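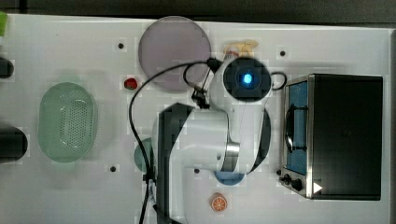

December, bench 2, morning block

Back on the kitchen set for the Lekota task list. Started at 8:40 after re-homing the arm and checking the overhead view lined up with last month's crop. Table corners within a couple of pixels, so I left the mount alone.

Running count at start of day: 1,902 demos in the Lekota folder, all tasks together. Of those, 893 are tagged plate tasks (anything picked off a plate or put down on one). Target for plate tasks before the next training run is still 800 usable, and I don't think we're there yet once the bad grasps and the clipped starts come out. The filter script only catches the clipped starts. Somebody has to watch the rest.

Teleop settings today: speed scale at the middle notch, gripper force low, wrist and overhead both recording. I tried the higher speed scale for a few warm-up runs and went back. The overshoot at the plate edge is ugly and the policy picks it up. We learned that on the Stanonham set and I don't want to clean it out a second time.

Layout rules, written down again because the sheet on the wall has gone missing:
Toaster oven stays on the right side of the table for the whole block.
Plates, fruit and colander get shuffled between runs. Big moves, please — a nudge of a centimetre or two is no use as variation.
Leave the distractors in. The strawberry and the orange slice are there for a reason even when the prompt doesn't mention them.
Keep tall things off the cable side.

Cable still bothers me. The long black one sweeps across the work area when the elbow swings out, and it can drag over a plate at the far end of the reach. Re-tied it at the base with a bit more slack at the wrist. Better, but it wants a proper clip further up the arm. Added to the Mistanent parts order.

Second part of the block was the ketchup bottle. Prompt wording is "pick up the ketchup bottle from the plate". Please use exactly that and not "sauce bottle" or "the red bottle", there's already a mix of all three in the older files and I've been fixing labels by hand.

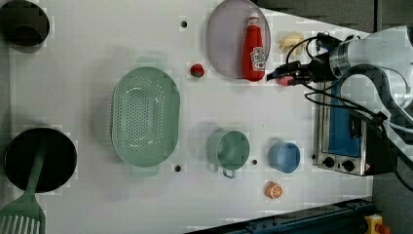
Reset between runs is the slow bit. Taking the arm back to the home pose each time adds up, so I've been alternating: one run off the plate, the next run back on. Both directions get saved as separate episodes with their own prompts. Watch the episode boundary if you do it this way. Stop the recording, let go of the controller, change the prompt, then start again. I forgot the prompt change twice and had to bin both.

Approach notes for the bottle. Coming in across the body with the fingers wide is the most repeatable. Coming in at an angle gets one finger on the table and the force check trips. Grasping by the neck end works sometimes but the bottle swings, and I've been marking those as "recovered" if I set it down and regrasp cleanly. Recovered runs are worth keeping. Runs where I just fumbled for a long time are not.

Bottle orientation needs more spread. Looking back over the older episodes, it's nearly always lying the same way relative to the plate. For the rest of the week I want the cap pointing to a different side every few runs, and some starts with the bottle hanging over the rim as well as wholly on the plate.

Wrist stream is soft up close, and the compression is chunkier than I'd like on dark edges. Label is still readable so I'm not stopping for it. Will try a higher bitrate on the Inen recorder after lunch and compare file sizes before changing the default for everybody.

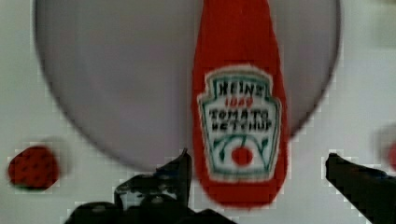 End of block

52 episodes saved, including the alternating pairs. Not reviewed yet. Uploaded to the Lekota folder under the December prefix, plate tag on all of them.

To do:
Review and tag (good, recovered, bin) before they get merged.
Relabel the older "sauce bottle" prompts, I'm partway through.
Print a new layout sheet and tape it down properly this time.
Clip for the wrist cable when the order comes in.
Ask whether the Stanonham episodes at high speed scale should be left out of the next run altogether. My vote is yes, but check the numbers with and without first.

If you've got bench 2 this afternoon, leave the speed scale where it is and log any change to the gripper force in here, with the time.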